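Handout 5: Comparing grippers and camera placement for PC assembly work

Course: Robotic Handling Lab
Instructor: Sang-wook Um
Read before the Saturday session. Bring a printed copy of the score sheet.

1. Purpose

The lab compares two sets of gripper fingers and two camera positions on the same assembly job. The job is to move parts between a fixture tray and an open desktop case. You will score each combination on reach, clearance, grip quality and view of the target. The score sheet has no column for speed. Cycle time depends mostly on the arm controller settings, and those stay fixed for the whole session.

2. Terms

Stroke: the distance a finger travels from fully open to fully closed.
Approach axis: the line along which the gripper moves in the last part of a pick or place.
Clearance: the smallest gap between any part of the gripper and anything it is not meant to touch.
Compliance: how far the gripped part can shift or tilt under load before the fingers lose it.
Occlusion: loss of view caused by an object between the camera and the target. The gripper is the usual cause, and the arm is the next one.

3. Finger sets

The Makden set has flat steel pads. It holds a rigid edge well and gives repeatable position along the closing direction. It has almost no compliance, so a card that is out of line with its slot stays out of line as it goes down.

The Herkon set has a thin rubber facing. It tolerates small angle errors, but the facing creeps under sustained load. A part held for a long time is no longer where the controller thinks it is. Release and regrip before any insertion that follows a pause.

Both sets are closed with a force limit of 20 N for memory modules and expansion cards. The limit for a 3.5-inch drive is 35 N. Do not pick the CPU with either finger set in this lab. It stays in its pocket and serves as a position reference only.

4. Camera positions

Wrist camera. It moves with the tool, so resolution at the target improves as the tool goes down. The fingers are always in view and always cover the same region of the image. Mask that region once, at the start, and reuse the mask. A target directly between the fingertips may be hidden during the last part of the approach.

Fixed camera. It sees the tray and the case together, and its calibration does not change when the arm moves. Its weak point is depth inside the case. The case walls and drive cage hide some of the interior from an oblique view, and the arm hides more of it while working.

The usual arrangement is to choose the slot from the fixed view and correct the final position from the wrist view. Section 6 asks you to test whether this holds for each part type.

5. Calibration check

Open the Allo control panel and load the profile named Ji. Move to the reference pose over the tray. Compare the reported tool position with the tray datum. If the two differ by more than 0.4 mm, repeat the hand-eye routine before taking any scores. Record the residual even when it passes.

6. Procedure

Fit the first finger set. Run 13 trials for each part type with the wrist camera, then 13 with the fixed camera. Change fingers and repeat. A trial counts as failed if the part slips, if the tool touches anything other than the part, or if the force limit trips.

Approach memory slots straight down. The latches stand at the slot ends, and a wide finger opening can strike them. For expansion cards, check the clearance to neighboring cables before each descent and write down which side is tighter.

Keep arm speed at 40 mm/s inside the case.

7. Reading the two views

Wrist view first, fixed view second. In the wrist view, note how much of the lower board the fingers cover and where the memory slots run relative to them. In the fixed view, compare the open layout of the tray with the crowded interior of the case. 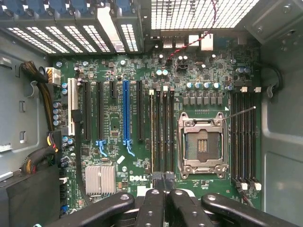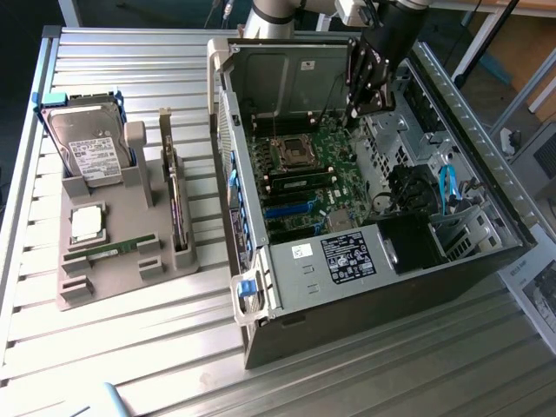

Robotic Handling Lab, Handout 5, page 3

8. Questions for the report

Which finger set gave the lower failure rate for memory modules? Was the order the same for expansion cards?

For how much of the final descent was the target slot visible from the wrist? State the tool height at which it was lost.

Mark on a sketch of the case the regions where the fixed camera could not confirm a placement.

Reports are limited to two pages plus the score sheet. Give forces in newtons and distances in millimeters. Raw logs go in the shared folder under your bench number.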